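Tokside brown woven tray basket – review after a few months of tidying up cubes

Home > Storage > Small baskets > Reviews

Rating: 4 out of 5
Bought: in November, own money
Used for: counting cubes, sorting games, end-of-day tidy up

Quick one, I've got a class coming in shortly and I promised I'd get this posted. Long version of "is it any good" – yes, mostly. Read on for the mostly.

Background. I run a small after-school math corner and I go through storage like nobody's business. Had a clear plastic tub before this (Tasmont, the one with the snap lid). Lid cracked. Then a fabric bin, which folded in on itself every time a kid leaned on it. Wanted something low, open, no lid to lose. Somebody on the Gethin swap board was raving about these woven ones so I ordered 2.

Size first. It's shallow. Properly shallow, more tray than bin. If you want to pour a whole bag of blocks in and shove it on a shelf, wrong basket. If you want a kid to see what's in there and pick out a color without digging, this is it. Sides lean outward so little hands get in at an angle and don't scrape knuckles on the rim. That was the thing I noticed on day one and it's still my favorite part. 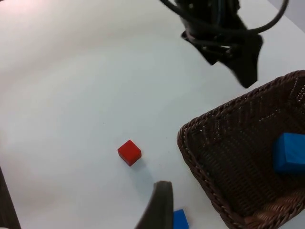
The sorting game we do most is dead simple. Red and blue cubes loose on a white table, basket off to one side, call a color, that color goes in. Then swap. Then do it with eyes shut and somebody giving directions, which is chaos but they love it. For all of that you want a basket that doesn't slide when something lands in it. Mine stays put on a dry table. On a table that's just been wiped it skates a bit. Wait a minute or stick a scrap of shelf liner under.

Color. I went for the dark brown. The listing had a pale one too and I nearly got that. Glad I didn't. Against a white top the dark one is really easy to find, and the cubes show up well against it. One of my kids has trouble picking things out on busy backgrounds and a plain dark tray on a plain white table has been great for him. I'd keep the table clear around it too, no placemats or anything.

The weave. Fine and tight, crisscross inside, with some little gaps up the side that let the light through. I was worried about those. Counting cubes can't get through, no chance. Beads might catch, I haven't tried. Pencil tips definately can, ask me how I know. The rim is thicker than the rest, twisted like rope, and it's the bit everybody grabs. No loose ends on either of mine so far, no snags on sweaters.

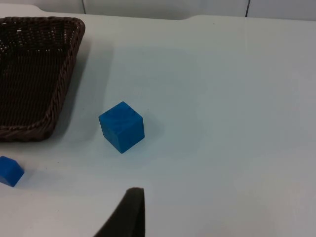
Empty, dark brown finish, twisted rim.

Cleaning, since somebody will ask. Crumbs and pencil shavings get down between the strands. Turn it over, bang it on the back step, done. For sticky stuff I use a soft brush and warm soapy water, then leave it upside down overnight. Don't soak it. I can't tell you what happens if you put it in a dishwasher and I'm not going to find out.

Stacking – not great. They do nest but they wedge, and then you're standing there pulling at the rims. Put a sheet of paper between. Minus half a star.

Price. I'm not going to say it's cheap, it's more than I like to pay for something that holds blocks. But I've replaced the tub twice and these are still going. Minus the other half star for postage, which was silly for something this light.

A few people asked how it does for actual tidy-up time and not just the game, so I handed that bit over.
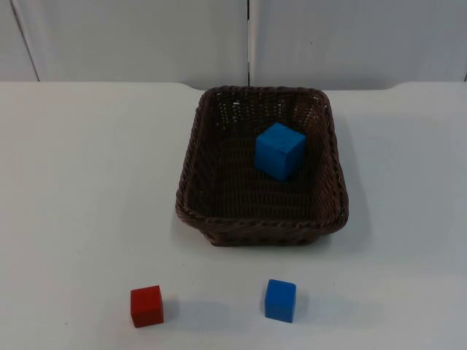 Tidy-up notes by Gwenllian Phillips

I do the last half hour so I get the mess. My rule is the basket comes to the cubes, the cubes don't go to the basket. Put it down in the middle of the table, bit back from the edge, and let them work from the front. One cube in to start it off, kids copy. If the basket's empty they stand and look at it.

Blue first, then red. No reason, it's just what we say. Having an order stops the grabbing. And with a low side like this you can see from across the room if there's a straggler left out, I don't need to walk over. With the old tub I was lifting the thing up to look in it every time.

Only gripe: because it's low, a kid in a hurry throws. Things bounce. A deeper bin forgives you for that. I'd still pick this one, we've just had to practice placing instead of tossing. Not a bad thing to practice.

Also do not let anyone wear it as a hat. It fits, thats the problem.

Back to me. Couple of things I forgot.

Compared with the Desura wire tray: I borrowed one for a while. Looks nice, rattles like mad. Every cube that goes in sounds like a dropped fork. If you're doing this in a room with other groups in it, woven is much, much quieter. The Desura is easier to wipe, I'll give it that. Also it has little feet, which mark our table, so it went back.

What size of cube? We use small ones, one solid color each, edges a little rounded. Sharp-edged blocks might wear at the strands over time, I don't know. Keep reds and blues for the young ones and don't add more colors until they're bored. I made the mistake of tipping everything out at once the first week. Never again.

Would I buy more? Yes, one more, for the reading table. Not for the art cupboard, paint would get into that weave and live there.

Good for: sorting, picking, putting away, quiet rooms.
Skip if: you need a lid, you need it deep, you need to stack them. 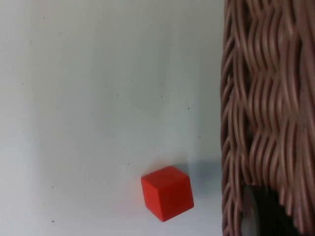 Eluned Owen wrote: I have the same basket and I'd go lower on the score for the wedging alone, mine took two of us to get apart. Agree on the dark brown though. We do a version where the cube starts right up beside the basket and the little ones just have to get it over the rim, then we move it further off each round. Works well for the ones who get put off by a big reach. Have you had any fading? Mine sits by a window and I think one end has gone lighter, but I may be imagining it.

Reply from the reviewer: no fading here but mine live in a cupboard. Stealing the over-the-rim game, thank you. Will try it with the afternoon lot and add a note if the basket survives.

Karthik Liyanage wrote: Do the pencils really go through? Was hoping to use it for those.

Reply from the reviewer: just the tips, and only up near the top. Lay them flat and you're fine. Gotta run, they're at the door.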